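Brakance wire plate rack, a few months in

Reviewed 2 Jun 2019

I collect majolica, mostly French and mostly the leafy, lumpy kind with fruit and vegetables sticking up out of the glaze, and I have never owned a decent way to show it. Flat plates are easy. You lean them on a shelf with a groove and go have your coffee. But a strawberry server with a deep well and a fat little handle doesn't want to lean on anything, and I've lost two of them to the floor over the years (one was already repaired, the other one I still don't like to talk about).

So when Anil Joseph at the Ballwood antiques market told me he'd switched his whole booth over to the Brakance rack, I ordered one the same evening. I paid $45 for it, shipping included, back in February.

It's a tall thing in coated wire with a curved back, and it hangs from a pair of hooks. The plates sit in cradles that slide up and down, and you lock each cradle with a thumbscrew. The coating is soft enough that I've had no scuffs on the glaze, and I checked, with a loupe, like the nervous person I am. I even put my Irirden artichoke platter in it, the one with the chip on the foot rim, and the cradle holds it just above the chip without pressing there. I was so pleased!

The cradles are the good part. They're deeper than the ones on my old Riquelme rack, so a plate with a thick rim goes all the way in and doesn't perch. There's also a little lip at the front which you barely notice once the plate is in place. With the Riquelme I used to add blobs of museum wax at the bottom of everything, and then of course every time I wanted to wash a plate I had wax to pick off. I haven't opened the wax since I put this one up.

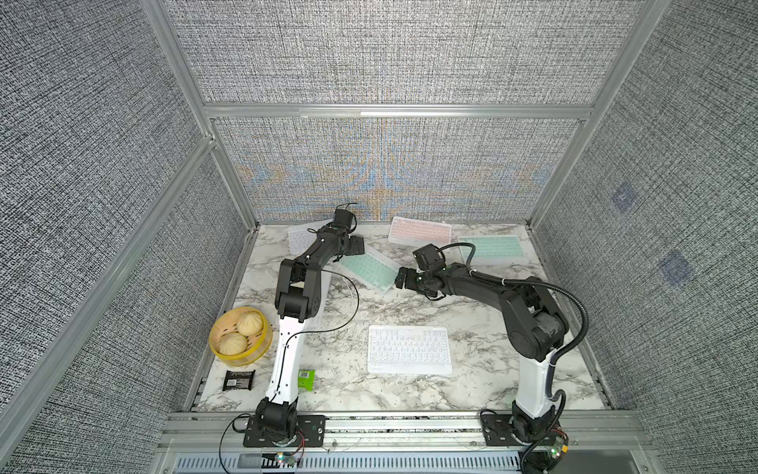
White top with gray marble veining, and two arms on the rail.

Now for the grumbling. The thumbscrews are tiny. If you have arthritis, or just big hands, you'll want somebody else to do the setting up. My neighbor Horacio Carrasco did mine, with pliers and a scrap of felt so he wouldn't scratch the coating, and even he muttered a bit. The instructions are a folded sheet with drawings so small I used the loupe on those too. And the hooks that come in the box are a joke for anyone with plaster walls. I threw them in the drawer and bought proper anchors at the hardware store. Please do the same — a loaded rack of majolica is heavy, and those hooks looked to me like something for a calendar.

The color is the other thing. The website says "antique bronze" and what I got is brown. Plain brown, like a paper bag. Against my green wall it's fine and it sort of disappears behind the yellow and turquoise borders, but if you keep white ironstone or creamware you may hate it. Mirta Retamal, who sells transferware and has much stronger opinions than I do, sent hers back over the color alone and says the refund took nearly two weeks.

I wouldn't use it for anything with a pierced rim, either. I tried a reticulated basket plate, and the front lip sat right in one of the openings, and when I lifted it out I felt it catch. That was enough for me. It went back in the cabinet on its old easel.

Would I buy it again? Yes, and I'm saving for a second one to go over the sideboard, where the oyster plates are still stacked with paper towels in between. If they ever bring out a bigger thumbscrew I'll order a bag of those as well.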